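How to Open (and Close) a Small Bottle Without Redecorating the Counter

Small drink bottles with snap-on caps are made for convenience, which explains the stain on my ceiling. I've opened plenty of them badly, and my neighbor Archana Chaudhary has watched me do it, so treat what follows as hard-won.

What you need

One small bottle. A flat surface you can wipe. A towel, if you're a pessimist.

Step 1. Set up low

Work over the table, with your elbows out to the sides. People who open bottles at chin height get what they deserve. Clear away your phone first.

Step 2. One side holds, the other side works

Keep the bottle upright and grip it below the cap, around the body. Press enough to stop it from turning and no more. Soft plastic squeezes, and a squeezed full bottle is a fountain. If the cap has a flap, turn it toward your free side before you start.
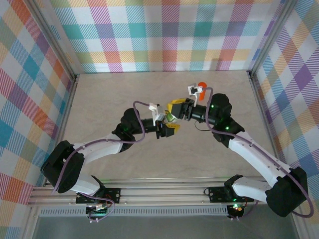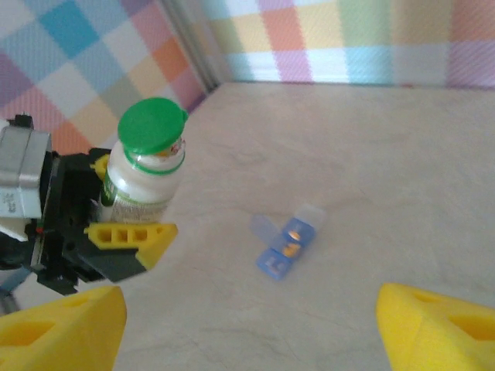

Step 3. Lift the cap

Push up under the flap or the rim with slow, boring pressure. If it won't budge, shift a little way around the rim and try again. Do not use your teeth. Garnet Friesen used his teeth, and now he has a dentist he knows by first name.

Step 4. Put it back on

Set the cap down level and press the middle until it snaps, then run a thumb around the rim. A cap that is on at a slant is off — it just hasn't told you yet. Tip the bottle over the sink for 3 seconds before it goes anywhere near a bag.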